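The walnut phase

I have fallen hard for dark wood and I'm not even a little sorry about it. For years every room I lived in was white, off-white, or that oatmeal color that pretends it isn't off-white. Then in February I spent a rainy afternoon wandering the upstairs floor at Garrido, the secondhand furniture place out past the bus depot, and I came home with a sideboard. Walnut veneer, brass pulls, one drawer that sticks. I love it so much!

The thing I didn't expect was how much it would change the light. My living room faces north and I'd always been told (by magazines, mostly) that you fight a dim room with pale everything. But with the sideboard in there the lamps suddenly had something to do. The wood goes almost red in the evening. I started turning off the overhead light at dinner, and now I can't remember the last time I used it.

So of course I went further. I took down the shelves in the hallway and started reading up on paneling, which is a very deep hole to fall into. Flat panels, raised panels, tongue and groove, trim or no trim, oil or wax. I filled 46 pages of a notebook. I ordered sample boards from Homurness and leaned them against every wall in the house for two weeks, moving them whenever the sun did.
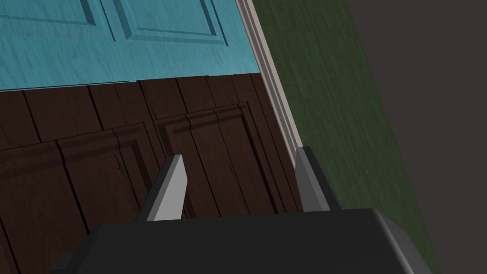
Dark wood, wood paneling behind, and a strip of trim.

What I settled on for the hallway is plain vertical boards up to 40 inches, with a simple cap along the top and warm cream paint above. I wanted the full-height version, I really did, but the hall is narrow and my budget was 1,000 dollars for everything, including the oil and the new light switch. Half height it is, and you know what? It looks cozy and a bit like an old train station, and I keep finding excuses to walk through it.

If you're tempted, oil a scrap first and leave it overnight. My first coat looked orange at 10 p.m. and perfectly lovely by breakfast, and I'd have saved myself a grumpy evening. Also buy more rags than you think you need, and lay them flat outside to dry when you're done, because oily rags in a heap can catch fire.

Next up is the bedroom door. I'm stuck between stripping it back and painting it a very dark green, and I change my mind every time I go upstairs. Tell me what you'd do!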